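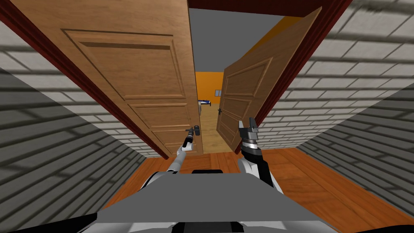
5.3 Demonstration at the Isholm open day

The door task was shown to the public in October, when the Isholm laboratory opened its ground floor for an afternoon. No hardware was moved for the event. Visitors watched the Mavmont simulator on a large screen, with the same controller and the same settings as in Section 4. By then the controller had been through 2122 simulated trials, all in the Vestau building model.

We chose the double door at the end of the brick corridor (Figure 6) because it makes sense to people with no background in the field. The two leaves carry lever handles, and the robot comes to them along a plank floor with both arms raised. In Figure 6 the left gripper is at the lever of the left leaf while the right gripper is held open in front of the other leaf. A bed can be seen in the room beyond, which gave visitors a sense of the distance still to be covered.

In all, 47 people stayed for a full session. Each session began with a short talk, followed by two attempts at the door and time for questions. The operator could pause the simulation at any point and change the view. Most requests were for a closer look at the gripper, and we had expected more interest in the walking route. The close view (Figure 7) was also useful to us – small errors in finger position are hard to judge from the corridor.

Figure 7. Close view from the demonstration. The gripper fingers are open, with a black rod between them.

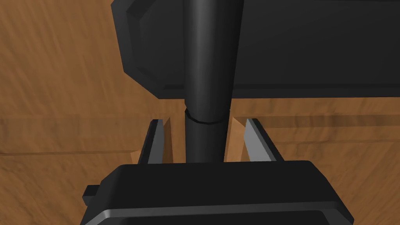
One visitor asked whether the robot would cope with a door that had dropped on its hinges, as the doors in her own house had. We replied that the model treats every hinge as perfectly aligned, and that this had not been tested. Another visitor wanted to know why the second arm was needed for a door that most people open with one hand. Both questions are taken up in Section 6, where the Carré door set is used to vary hinge alignment and handle height.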